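Rekulico Equipment Services
Equipment catalog: Tables and Work Surfaces

Gislow Marking Table
Available for room booking and for departmental loan

General information

The Gislow Marking Table is a work table with a smooth, matte, pale gray top intended for drawing, layout work and direct marking with dry-wipe markers. It is supplied to departments that need to write on the work surface itself: to outline the position of an item, note a measurement next to it, or set out a sequence of steps before a session begins. The table may also be used as an ordinary work table, and many bookings are made on that basis.

The top is a single unbroken surface without a center seam. It replaces the older Amin tables, which had a glossy white finish and were difficult to use under ceiling lighting. Users had reported glare along the middle of the top, and fine lines drawn in pale colors could not be read from a seated position. The gray finish was selected after a trial period in the teaching rooms. It still shows brighter and darker areas depending on where the light falls, and departments that depend on even lighting should position the table before beginning their work.

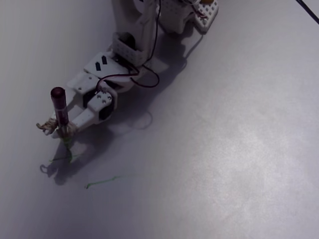 The table is supplied assembled and should be moved by 2 persons. It must be lifted by the frame. Lifting by the edge of the top places strain on the fixings and has, in the past, resulted in tops that no longer sit level. The maximum distributed load is 200 pounds. Heavy items should be set down on a mat, and clamps may be fixed to the edge only with the pads that are stored in the drawer of the equipment cart.

Specifications

Product name: Gislow Marking Table
Surface: smooth, matte, pale gray
Surface use: dry-wipe marking, layout, general bench work
Maximum distributed load: 200 pounds
Persons required to move: 2
Tables available for loan: 9
Supplied with: equipment cart, cleaning cloths, Grudano surface cleaner, edge pads
Not supplied: markers, paper, lamps, power strips

Markers

Markers are not part of the loan and should be provided by the borrowing department. Any marker labeled as dry-wipe may be used, provided it has first been tried in a corner of the top. Green, blue and purple inks have given the clearest results on the gray finish. Yellow and light orange are hard to read and are not recommended for written notes, although they remain useful for shading an area that is to be kept clear.

A chisel tip is preferred to a round one. Used on its broad side it gives a line that can be seen across a room, and turned to its narrow side it is fine enough for figures and short labels. Departments that purchase markers with barrels in two colors should check the color of the tip before use — the color of the end cap is not a reliable guide to the color of the ink.

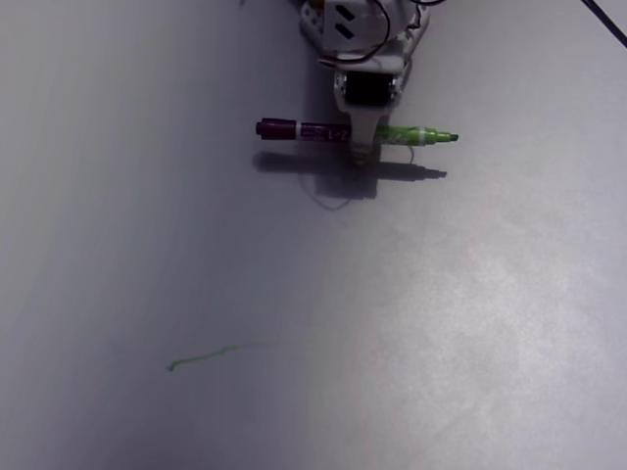 Marker with a dark purple end cap, a lime green front section and a green chisel tip, held level over the tabletop.

Markers should be stored flat. Storage with the tip upward leads to a dry tip and a faint, broken line, which users tend to correct by pressing harder. Heavy pressure does not improve the line and may polish the matte finish in the places where it is repeated. A marker that no longer writes with light pressure should be discarded.

Marking the surface

The surface should be free of dust and grease before any mark is made. A dry cloth is normally sufficient. If the previous user has left cleaner on the top, the area should be wiped again and allowed to dry fully.

Short strokes are easier to control than long ones and easier to remove. For straight lines of any length, a plastic ruler or a strip of card may be used as a guide. Metal rulers are not permitted on the top. Where marks are used to show the position of an item, corner marks are usually enough, and a complete outline is seldom required.

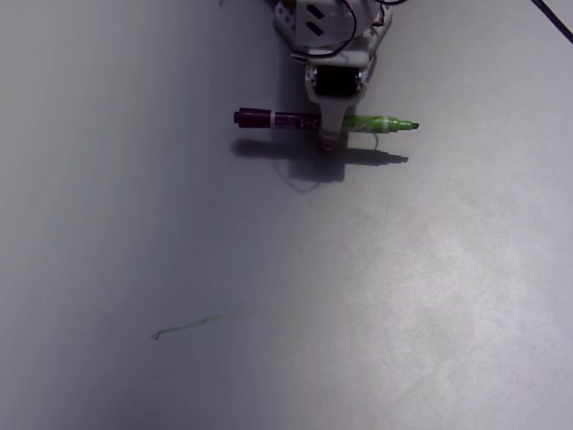 A short, wavy green line on the gray tabletop, with the marker above and its shadow on the surface.

Marks that must remain in place between sessions should be noted on the booking form, together with the name of the person responsible for them. Unlabeled marks are removed when the room is cleaned. Ink left in place for longer than one working week becomes more difficult to remove, and the borrowing department will be asked to carry out the additional cleaning.

Permanent markers, paint markers and wax pencils must not be used. If a permanent marker is used in error, the mark should be left alone and reported. Attempts to remove it with solvent have caused more lasting damage to these tops than the ink itself.

Lighting

The table performs best under light that is broad and comes from more than one direction. With a single source overhead, the hand or tool that holds the marker places a shadow directly beneath it, and the point of the tip may be hard to see at the moment it meets the surface. A second lamp placed to the left or right will soften the shadow. Lamps are available under a separate entry in this catalog and should be requested at the same time as the table.

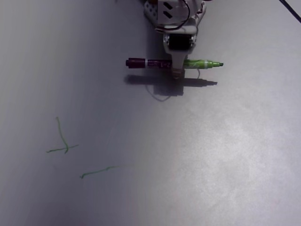 Departments that record their work from above are advised to make a short test before the session. The pale top may cause a camera on automatic settings to darken the whole image, so that dark barrels and small lettering lose their detail. Setting the exposure by hand with the marker in place generally resolves this.

Cleaning and care

Fresh marks are removed with a dry cloth. For marks that remain, apply a small amount of Grudano surface cleaner to the cloth, wipe in one direction, and finish with a second, clean cloth. The cleaner should not be sprayed onto the top. Each equipment cart holds a 500 milliliter bottle, and refills may be collected from the equipment desk.

Scouring pads, powder cleaners and melamine sponges remove the matte finish and must not be used. The cost of a replacement top will be charged to the department in such cases.

Loan conditions

Tables may be borrowed for one term and renewed once. Requests for the coming academic year open in April and are handled in the order in which they are received. Departments that require more than one table should state whether the tables are to stand side by side, as the tops vary slightly in shade and can be matched on request.

On return, the top is inspected for scratches, polished areas and remaining ink. The borrowing department may be present at the inspection and should say so when arranging the collection.

Contact

Questions about the Gislow Marking Table should be addressed to Tove Bjarnason, Equipment Services, Rekulico. Please include the name of the department and the room in which the table will be used.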